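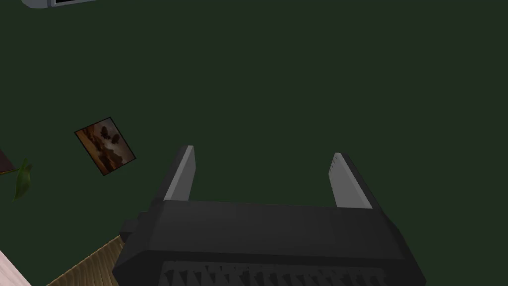 Winter kit at the Clumesbridge shop

The new winter range is now on the shelves at our Clumesbridge shop, and the Kelldale branch will have the same stock by the end of October 2018. It is mainly for people who run, walk or cycle outdoors once the clocks have gone back, with a few items for those who would sooner exercise at home until the mornings get lighter.

Most of the questions we get at this time of year are about jackets. The Janssen running jacket is back in two weights. The lighter one suits anyone who warms up quickly and only needs to keep the wind off. The heavier one has a brushed lining and a longer back, and it is the better choice for cycling or for standing on a touchline. Both have reflective strips on the sleeves and come in men's and women's sizes. Women's sizes start at 8 and the men's go up to a 48-inch chest. The light jacket is £32.

Gloves and hats are by the till. The thin gloves are £14 and have a fingertip you can use on a phone screen. They are not waterproof, so if you ride in the rain look at the padded pair on the next peg instead.

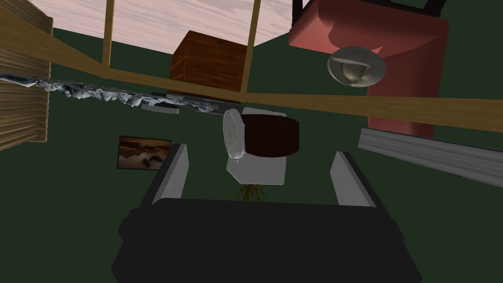
For training indoors we have resistance bands, sold singly or in sets, and a folding exercise mat from Barkodlow. The mat is 15 mm thick, which makes it kinder on the knees than the one we sold last year, though it takes up more room in a bag. There is one unrolled by the fitting room if you want to try it before buying.

Head torches are due in the second week of the month. Last winter they had gone by February and we couldn't get any more, so please ask at the counter if you would like a pair of them, or just the one, put by. We will hold them for 14 days without a deposit.

Anything from the range can be exchanged at either shop if it has not been worn outside and you have the receipt. Socks and underwear are the exception. Club members get their usual discount on full-price items, but will need to show a current card.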